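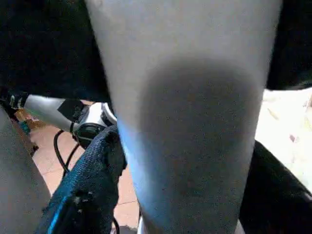
## Laundry and linen corner -- December walk-through

Checked by Paweena Rattanakul, with Jalen Yazzie along for the second half. Room 208, Skondside.

Thank you all for leaving the place so tidy before I came by! It made the whole round go faster, and I had time to look into a few things I usually only glance at.

### Cloths and fabric items

- [x] **Dark navy pieces kept apart from the whites.** Yes, and I'm glad, after the pale blue pillowcases we all remember from last winter.
- [ ] **Worn items pulled out.** Partly done. The dark navy piece with the bright blue stripe has a few frayed spots and some lighter specks on it. I'd still call it usable for dusting, but please keep it away from anything that spins or catches -- loose threads have a way of finding a moving part.
- [x] **Coarse weaves folded separately from the smooth ones.** Mostly. They do bunch up when you're in a hurry, I know, I do it too.
- [ ] **Oily rags in the lidded metal bin.** Two were on the shelf above it. Jalen moved them while I was writing this. This is the one item on the list I will be a nag about, so please, straight into the bin and lid down.

### Dryer and vent

- [x] Lint screen cleared after each load.
- [x] Vent hose seated and not crushed. Somebody has pushed the Fendach dryer back a little too far again, but the hose has room.
- [ ] Duct cleaned this season. Carola Baumgart has the number for Haberkorn and will call them. If they can't come before the holidays, early January is fine with me.

### Floor, shelves and exits

- [x] Walkway clear to the door.
- [x] Heavy tubs on the lowest shelf. The limit for the upper ones is 20 pounds, and the label has been taped back on.
- [ ] Drip tray under the sink. There's a hairline crack at one corner. I've put a towel down for now and asked Lieselotte Seidel to look for a spare in the storeroom, where I'm fairly sure we had two.
- [x] Extinguisher gauge in the green, tag signed.

### To do before the next round

1. Sort the frayed cloths into "keep for dusting" and "done."
2. Book the duct cleaning (Carola B.).
3. Replace the drip tray (Lieselotte).
4. New bin label, in bigger letters this time.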